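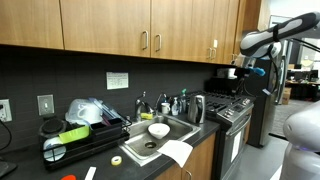 By the Bondimau Books program office | Tuesday, September 30, 2025

Home Programs Reports Support Us Contact

Progress report to the Cabrera Fund: young adult fiction in translation, third quarter

Work on the Hultatholm trilogy is on schedule except for the cover of book two. The translation of the second novel came in at the end of August and has been through one full edit. The two narrators now sound different enough from each other, which was our main worry after the first draft. The middle section still runs slow, and the translator is cutting it with the author's permission.

Book one has been out since spring. Reader reviews are mostly good. Several bloggers said they lost track of the family names in the opening chapters, so we are adding a family tree to the reprint and to book two.

We sent advance copies to 20 book bloggers and school librarians. Replies are still coming in. The blog tour will run for 2 weeks in November, with 4 author interviews already agreed and a short extract for sites that prefer not to review.

The cover is late. Baltent, our design studio, sent two versions and we turned both down — they looked too much like adult crime novels. A third is due next week. If it slips again, the print date moves, but the ebook does not.

Spending is within the grant. Postage ran over budget and editing came in under, and we ask permission to move the difference between those lines. The sample translation of book three will be paid from the final installment. We would like to know by the end of October if the Fund wants to read that sample before we commission the rest.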